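Foire aux questions
Objets perdus, trouvés et confiés : doudous, peluches et petits textiles

Service des objets trouvés de Felville
Mise à jour : 21 mars 2018

La présente page répond aux questions adressées le plus souvent au guichet et par courrier. Elle concerne les peluches, les doudous, les couvertures d'enfant et les linges ramassés sur la voie publique, dans les parcs et dans les bâtiments communaux. Pour les clés, les papiers d'identité, les téléphones et les vélos, il convient de se reporter aux pages correspondantes.

J'ai trouvé une peluche dans la rue. Que dois-je en faire ?

Si l'objet se trouve sur un trottoir ou une place et qu'il ne gêne pas la circulation, vous pouvez le poser bien en vue sur un muret, un rebord de fenêtre ou un banc proche. Les familles reviennent fréquemment sur leurs pas dans l'heure qui suit. En cas de pluie, ou si l'objet est toujours là le lendemain, nous vous invitons à le déposer au guichet, à l'accueil de la médiathèque Huvuva ou à la mairie annexe de Gistmont.

Dois-je remplir un formulaire ?

Oui. La fiche de dépôt comporte le lieu exact, la date, l'heure approximative et une description sommaire de l'objet. Vos coordonnées sont facultatives. Elles ne sont pas communiquées au propriétaire sans votre accord écrit.

Puis-je laver la peluche avant de la rapporter ?

Le service demande de ne pas le faire. De nombreux parents signalent que l'odeur du doudou compte autant que son aspect, et un passage en machine peut en outre abîmer un grelot, une boîte à musique ou un rembourrage ancien. Si l'objet est mouillé, laissez-le sécher à plat sur un linge propre, à l'air libre, sans radiateur ni sèche-cheveux.

Comment transporter une peluche fragile ou salie ?

Enveloppez-la dans un linge de coton clair ou placez-la dans un sac en papier. Les sacs en plastique fermés sont déconseillés, car ils retiennent l'humidité. Le linge vous est rendu sur demande au moment du dépôt.

Un linge ou une couverture se trouvait avec la peluche. Faut-il les séparer ?

Non. Les objets trouvés ensemble sont enregistrés sous un seul numéro et rangés dans le même casier. Il arrive qu'un parent reconnaisse la couverture avant le jouet. Si vous avez un doute sur le fait que les deux objets vont ensemble, indiquez-le dans la rubrique « Observations » de la fiche.

Mon enfant a perdu son doudou. Par où commencer ?

Appelez d'abord les lieux fermés où vous êtes passés : commerces, cabinet médical, crèche, transports. Ces établissements conservent souvent les objets plusieurs jours avant de nous les transmettre. Déposez ensuite une déclaration de perte, au guichet ou par courrier. Une déclaration reste active pendant 3 mois et peut être prolongée une fois, sur simple demande.

Quels renseignements sont utiles dans une déclaration ?

Le service recommande de préciser :

l'animal ou le personnage représenté, si on peut le reconnaître ;
la couleur du fond et celle des motifs (taches, rayures, pois) ;
la taille, mesurée du sommet de la tête au bas du corps ;
les accessoires, tels que grelot, ruban, médaille, étiquette ou attache-tétine ;
les réparations, les coutures reprises et les parties usées ;
le dernier endroit où l'objet a été vu avec certitude.

Le nom donné à la peluche par l'enfant peut être mentionné. Il ne sert pas à la recherche, mais les agents l'utilisent volontiers lors de la restitution.

Une photographie est-elle nécessaire ?

Elle n'est pas obligatoire, mais elle raccourcit nettement les recherches. Une photographie ancienne convient, y compris si l'enfant y figure. Dans ce cas, l'image est recadrée par nos soins et l'original n'est pas conservé. Lorsque vous photographiez un objet trouvé, posez-le sur un fond uni et clair, à la lumière du jour, sans flash. Les motifs d'un pelage tacheté, par exemple, se lisent mieux sur du blanc que sur une surface imprimée.

Combien de temps les objets sont-ils gardés ?

Les peluches et doudous sont conservés 13 mois à compter de leur enregistrement. Les linges et couvertures trouvés seuls sont conservés 3 mois. Les articles souillés au point de présenter un risque sanitaire sont photographiés, puis éliminés. La photographie est versée au registre afin que la famille puisse au moins être informée.

Comment prouver que la peluche nous appartient ?

Aucune facture n'est exigée. Une description concordante suffit, à condition qu'elle comporte 2 détails qui ne figurent pas dans l'avis publié. Pour cette raison, les avis du service restent volontairement succincts : « félin tacheté, taille moyenne, trouvé place de Chiba » est une rédaction habituelle. Nous remercions les usagers de ne pas insister pour obtenir davantage d'informations par téléphone.

La restitution est-elle payante ?

Le retrait au guichet est gratuit. L'envoi postal est à la charge du demandeur, selon le tarif en vigueur. Les peluches sont expédiées en boîte rigide, calées avec du papier de soie.

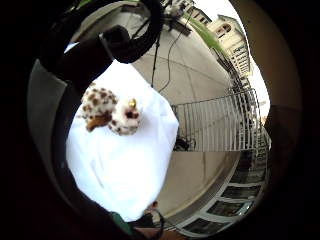 Les objets dont la longueur dépasse 40 centimètres ne peuvent pas être expédiés et doivent être retirés sur place, par le déclarant ou par une personne munie d'une autorisation signée. Il en va de même pour les lots comprenant une couverture épaisse.

Une autre personne peut-elle venir à ma place ?

Oui, sur présentation de l'autorisation signée, d'une copie de votre pièce d'identité et du numéro de déclaration. Les grands-parents et les assistantes maternelles sont soumis à la même règle. Les enfants peuvent accompagner l'adulte, et un coin d'attente leur est réservé près de l'entrée de Felville.

Que se passe-t-il si deux familles réclament le même jouet ?

Le cas se présente pour les modèles très répandus. Chaque famille est alors entendue séparément et invitée à signaler les marques d'usure, les coutures et les accessoires. La décision revient à la personne responsable du registre, Siu-ming Fung, qui la notifie par écrit. En attendant, l'objet ne quitte pas le casier.

Que deviennent les peluches non réclamées ?

Une fois le délai écoulé, les peluches en bon état sont lavées, contrôlées et remises à des structures d'accueil du secteur. Le contrôle porte en priorité sur les petites pièces : grelots, médailles et yeux cousus sont retirés lorsqu'ils ne tiennent pas solidement. Les linges propres servent à l'emballage des envois. La prochaine remise est prévue en avril.

Puis-je adopter une peluche non réclamée que j'ai trouvée moi-même ?

Pour les peluches, la demande est recevable si la case correspondante a été cochée sur la fiche de dépôt et si vous avez laissé vos coordonnées. Vous êtes alors prévenu par courrier à l'expiration du délai et vous disposez de 3 semaines pour répondre. Passé ce terme, l'objet rejoint la remise ordinaire.

Comment éviter de perdre à nouveau un doudou ?

Le service ne recommande aucune marque ni aucun dispositif particulier. Une étiquette en tissu cousue dans une couture, avec un numéro de téléphone et sans le prénom de l'enfant, reste le moyen le plus simple. Les étiquettes thermocollantes résistent moins bien aux lavages répétés. Pour les promenades, une attache courte fixée à la poussette convient ; elle doit être retirée dès que l'enfant dort avec la peluche.

Comment joindre le service ?

Par courrier, à l'adresse de la mairie de Felville, en portant sur l'enveloppe la mention « Objets trouvés, textiles et jouets ». Au guichet, aux horaires affichés à l'entrée. La mairie annexe de Gistmont et la médiathèque Huvuva reçoivent les dépôts mais n'effectuent pas de restitution.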